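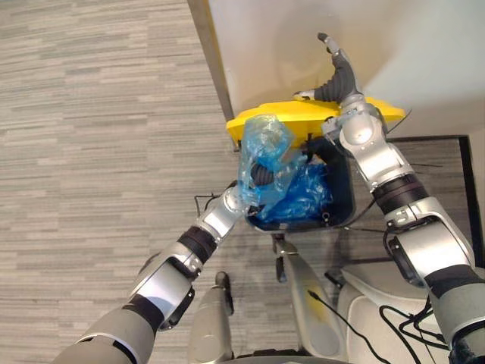 Yellow lid, blue bag, white wall. Bin day thread, get comfortable.

1/ I've been meaning to write this one for ages, and my tea is still too hot to drink, so let's go. This is a thread about moving to a smaller town and learning how it handles its trash, and what that did to the way I shop, cook and generally shuffle around my own kitchen. It's long. I'm sorry and also I'm not.

2/ Some background for the newer folks (hello, welcome, there are more of you than I expected!). We moved to Ekthorpe in July, from an apartment building where you opened a little metal door in the hallway, pushed a bag in, and heard it go thump somewhere far below. I did that for years. I couldn't have told you what was in a single one of those bags.

3/ Ekthorpe doesn't have chutes. Ekthorpe has a pay-per-bag program. You buy the town's bags at the grocery store or the hardware store, you put your trash in them, and anything in a different bag gets left at the curb with a sticker on it. I got the sticker our very first week. It was neon orange and I took it very personally.

4/ The bags cost enough that you notice. It isn't a painful amount, but you do start standing over the kitchen trash with a half-full bag thinking "I could get another two days out of this." I used to tie up a bag because it was a bit whiffy. Now I ask myself where the whiff is coming from.

5/ It was always the food scraps, by the way. Coffee grounds, onion skins, the slimy end of a bag of spinach I bought with the best intentions. Once I started keeping those in a tub in the freezer, the rest of the trash turned into a pretty boring collection of wrappers and dryer lint that could sit there quietly all week.

6/ The freezer tub is my number one tip and I'll repeat it until you all mute me. Old ice cream tub, lid on, bottom drawer. When it fills up, out it goes to the compost. No fruit flies, no drips, and you never have to scrub one of those cute countertop pails with the charcoal filter. I own one of those. It holds clothespins now.

7/ About the compost! We don't have much yard, so I use the drop-off at Cemel, the community garden over by the old rail line. They've got big wooden bays with hand-painted signs telling you which one is open, and you tip your scraps in and cover them with a scoop of dead leaves. The leaves are the part people skip. Please don't skip the leaves.

8/ There's a chalkboard by the gate at Cemel where they keep a running total of buckets tipped. It said 1240 when I first went. Last time I was there it said 1812, and I stood looking at it with my empty tub under my arm, feeling extremely proud of a number I had very little to do with.

9/ OK, liners. I get asked about liners more than anything else, which says a lot about what this account has become. For small bins (bathroom, desk, beside the bed) I stopped buying them. I use bread bags, the bags that toilet paper comes in, whatever's already in the house. If a bin only ever sees dry stuff, it can go without a liner altogether and get a rinse now and then.

10/ For the kitchen I do still use one, and here's the trick my grandmother had that I'd completely forgotten. Fold the top of the bag well down over the outside of the bin, a good hand's width, and then squash the air out from the bottom with your fist before you put anything in. Otherwise you get that balloon of trapped air and the bag climbs up to meet you every time you drop in a teabag.

11/ And if the bag is too big for the bin, twist the loose part at one side and tuck it under itself. You can buy a rubber band thing made for this. You can also use a rubber band.

12/ Recycling next, and this is where I had to eat some humble pie. I was a wishful recycler. If something looked like it ought to be recyclable, in it went, and I felt lovely about it. Padded mailers, coffee cups, a broken colander (!). The folks at the Pulen transfer station run a Saturday-morning sort of tour for new residents, except that it isn't on Saturdays and hardly anyone knows about it, and I can't recommend it enough.

13/ What I learned at Pulen, in the order I wrote it on my hand: plastic bags wrap around the sorting machinery and somebody has to climb in and cut them off. Small bits of paper fall through. Greasy pizza boxes can be torn in half, with the clean lid recycled and the greasy bottom composted. And "when in doubt" means leave it out, which was the reverse of how I'd been living.

14/ (Your town's rules will be different from mine, so please go look yours up before you go tearing up pizza boxes on my say-so. It took me ten minutes and a PDF from what looked like the previous century.)

15/ The shopping changed without my deciding anything. I'd be holding two packs of tomatoes and I'd catch myself thinking about the tray. I still buy the tray sometimes! I'm a tired person with a job. But I bring the jar to the bulk aisle for rice and oats now, and the loose carrots turned out sweeter than the bagged ones, so that habit stuck all by itself.

16/ Things I tried that didn't take, in the interest of fairness. Making my own oat milk (gluey). Beeswax wraps (fine for cheese, sad for everything else, and mine smelled like a candle shop fell on a sandwich). Shampoo bars in our very hard water — my hair has forgiven me but my husband still brings it up.

17/ Also a worm bin. We don't need to talk about the worm bin.

18/ I do want to say something about guilt, because the replies under my last thread got a little heavy. A few of you wrote that you feel awful every time you take the bag out. Please don't. You're running a household, things come in and some of them have to go out again. I'd much rather you picked one thing that bugs you and fixed it than lay awake over all of it.

19/ For me the one thing was the smell. For my sister it was the takeout containers, so she keeps a couple of her own boxes in the car. For the couple across the street it was paper mail, and they spent one rainy afternoon on the phone getting themselves off every catalog list in the country. I still get theirs sometimes. It's a very nice garden catalog and I haven't said a word.

20/ Somebody will ask, so: we're down to one town bag every two weeks for two adults and a cat, and the cat is responsible for a good part of it. Litter is my white whale. I'm trying the pine kind next. The cat has not been consulted.

21/ Last bit of news. The bag program comes up at the town meeting on 28/02/2026, with a proposal to add curbside food scraps for everybody on the Acuña side of the river, where folks can't easily walk to the garden. If you're local, please come, it's in the school gym and there'll be coffee. Bring your own mug if you remember.

22/ Tea's gone cold now, so that's my cue. Tell me your bin tricks in the replies, especially if you've cracked the cat litter thing, and I'll put the good ones together in another thread once I've tried them at home.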